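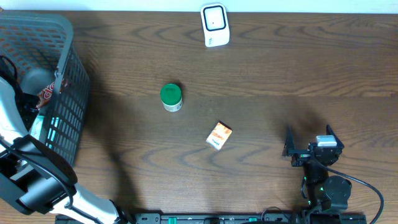 Grandisel Hard Wax Oil for Tables and Worktops

Home > Wood care > Oils and waxes > Grandisel

I've been putting this oil on tables for longer than I've been selling it, so forgive me if I go on a bit. Grandisel is the one I reach for when somebody rings up and says they've got a lovely old table and they're frightened of ruining it (most of the calls, to be fair!). It goes on with a cloth, it smells faintly of oranges for an evening, and it leaves the wood looking like wood.

What I like about it is the colour. Some oils turn everything the shade of strong tea, and on a dark board with a lot of wavy grain you lose half the pattern. Clear Satin warms things up a little and then stops. If you want it darker, go for Edergate Brown, which has a touch of pigment in it and is very kind to old ring marks.

Sizes and prices

250 ml tin - sold out until November
400 ml tin - £19.50
700 ml tin - £29.00
Sample sachet - £2.50, enough for a good-sized test patch

The 400 ml does a six-seater kitchen table twice over, with a bit left for touching up. Only buy the 700 ml if you've got worktops to do as well, or a very thirsty bit of oak. Once a tin is open the oil starts to skin over, and I hate thinking of people throwing half of it away.

How I put it on

Sand first, along the grain, finishing at 150 grit. I used to go finer and the second coat never took properly. Hoover up the dust, then wipe over with a barely damp cloth and let the table dry overnight.

Stir the tin - don't shake it. Pour out a puddle the size of a fried egg and work it in with a lint-free cloth until the surface looks evenly wet. Give it 10 minutes, then wipe off everything that's still sitting on top. Everything! A sticky table is nearly always a table with too much oil left on it, and I've had to scrub back a few of my own.

Second coat the next day, thinner than the first. You can eat off it gently after that, but keep hot pans and wet glasses away for a week.

Please lay used cloths out flat outdoors to dry before you bin them. Oily rags bundled up in a corner can heat up and catch fire all by themselves.

Things people ask me

Will it go over varnish? No, sorry. The varnish has to come off first, right down to bare wood.

Can I use it on chopping boards? I'd use the Pylypenko board oil for those, it's thinner and you can top it up whenever you like.

How often does it need redoing? Ours gets a fresh coat once a year, and that's with homework, bread dough and a cat. Dörte Lenz, who bought her first tin from me at the Grotville market, does hers every other spring and it still looks better than mine.

Does it work on teak? Yes, but wipe the teak down with white spirit beforehand and do a test patch underneath.

Delivery

Orders in before 2 pm go out the same day. Tins travel by road only, so allow a little longer for the islands. Unopened tins can come back within a month - just drop me a line first so I know to look out for the parcel.

Goes well with: Pylypenko board oil, lint-free cloths (pack of five), 150 grit sanding sheets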